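Evening Line Cook, Senstead Kitchen
Posted 2022-11-17 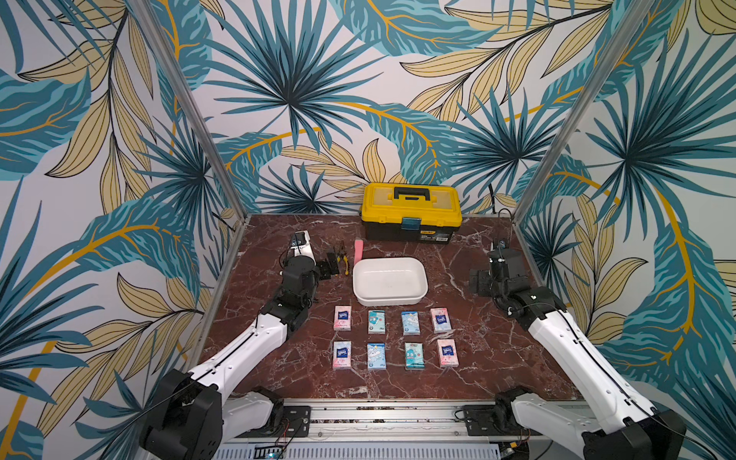
Do I need restaurant experience to apply?
Six months in any busy kitchen is enough, and school or hospital kitchens count.

Senstead is hiring 2 line cooks for the dinner shift. You will work the grill and the cold station, do your own prep, and close down the line at night. The menu changes in February, and both cooks will be trained on it before then.

Pay is $19 an hour plus a share of tips. Shifts run from 3 p.m. to 11 p.m., four nights a week. A meal is included. There is a $2000 bonus after one year.

You need a current food handler card, or you can get one in your first month. Knife skills matter more to us than a long resume.

To apply, send a resume and the names of two people we can call to Hằng Phan, kitchen manager, or drop them off at 651 Bollel Street before 2 p.m. Trial shifts are paid.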